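Gultunwood holiday lets - changeover safety check, Unit 383
Date: August 10, 2026
Agent copy to Plamach office

1. Smoke alarms
Hall - tested, loud. Upstairs landing - tested, weak chirp, battery changed, fine now. Bedroom 2 has none. Been asked for twice. FAIL until fitted.

2. Carbon monoxide alarm
On shelf by boiler. Works. Replace-by date is December this year so order one now, not in the new year. PASS with note.

3. Electrics
Sockets all tight except the one behind the telly, faceplate cracked, taped over for now and out of use. Kettle lead ok. Wako fan heater - 2000 watts - had been run off the four-way extension in bedroom 2. Extension taken away. Heater goes straight in the wall or not at all. Label put on plug.
Consumer unit: test button trips as it should. Sticker with last inspection date has come off, can the office look it up.

4. Hot water
Kitchen tap fine. Bath tap very hot, needs the mixing valve turned down. Left a card up in the bathroom. Plumber to do, not us. ACTION.

5. Stairs and landing
Handrail solid. Third tread from top has lifted at the edge again, carpet grip gone. Nailed down, wants doing properly. Bulb replaced on landing.

6. Bedrooms
Bed 1 - slats checked, all in. Window restrictor works. Blind cord cleat was loose, screwed back.
Bed 2 - restrictor missing its key, window shuts fine. Mattress label present. Grey sheet on, basket of soft toy fruit on the bed.

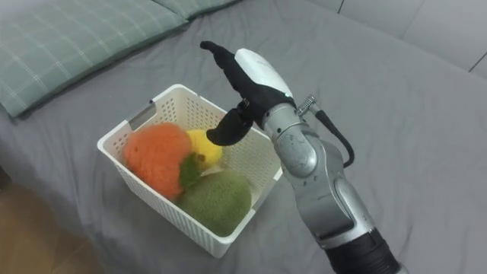 Comment from Plamach office: the window key for bed 2 is in the cupboard with the meter, please put it back on its hook and leave a spare in the welcome folder. Guests rang about it last week and we couldn't tell them. Also please stop putting PASS on anything with an action against it, the insurers read these.

Noted. Item 2 should be read as ACTION then. Key now on hook. No spare found, will get one cut.

7. Kitchen
Fire blanket on wall, tabs reachable. Extinguisher gauge in green. Dralar hob - back left ring slow to light, cleaned the igniter, still slow. Tell guests or get it looked at. Knives in block.

8. Outside
Gate latch ok. Steps mossy, scrubbed, still slippy when wet. Need grit strips. Outside light on sensor works.
Bin store clear of the meter box.

Costs so far this year against the 4000 repairs pot: 3000 gone. Stair carpet and the alarm will have to come out of whats left.

Outstanding: alarm bed 2, CO alarm, socket faceplate, bath valve, stair tread, hob, grit strips, spare key.
Recheck at next changeover. Do the alarm frist.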